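Speaker notes – Folding and fabric care, session 2
Mirela Batista, for the Kasitz resale shops

Slide 1. Opening
Say hello, thank Colette Renaud for the room. Sleeves and pants are after the break, so hold those questions. We are on flat cotton pieces until then.

Slide 2. Why folding comes up at all
Birine store took in 946 pieces in June. Of those, 328 went back to the sorting table to be refolded before they reached a shelf. Pause here. Ask who has done a refold shift.

Slide 3. Find the edges first
Hem, seam, corner. Get people to find them by touch before they fold anything. On a single bright color the folds are hard to read, so look for shadow and stitching. Leave the pictures up for a minute and don't talk over them. 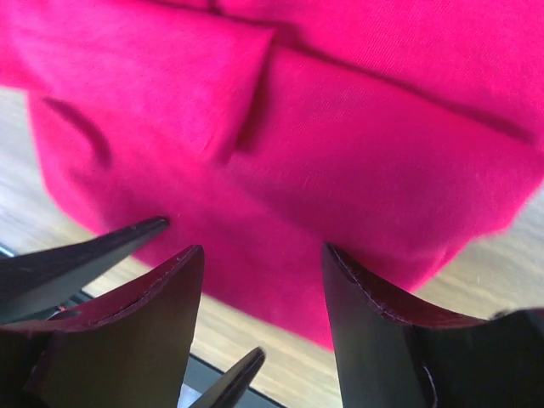
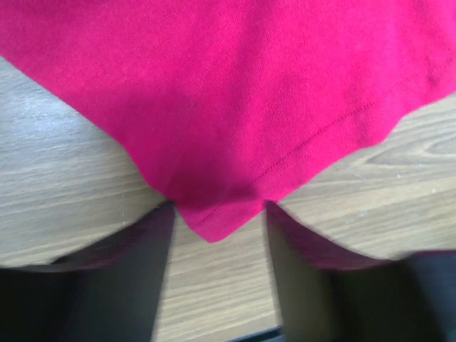
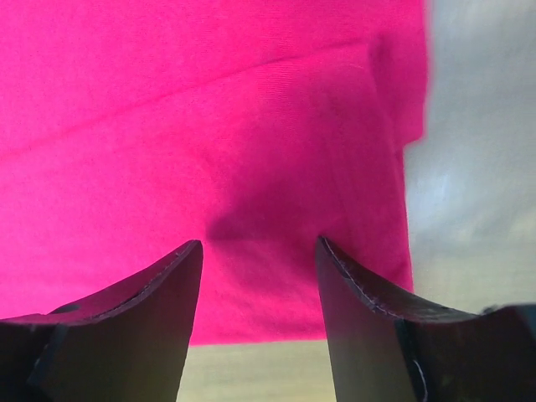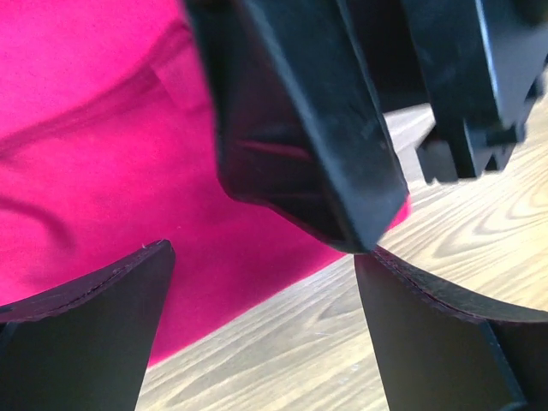

Same strong pink all the way through. Point to the line of hem stitching in the second one.

Slide 4. Hands-on
Pass out the cotton squares, one per pair. Osvaldo has the box. They get 7 minutes – stop them on time even if they complain. Walk the back tables first.
Things to watch for: corners pulled instead of lifted, creases smoothed toward the middle.

Slide 5. Lint
Short. Brush before folding, one direction. Friederike will want to bring up the rollers. Let her, then move on.

Break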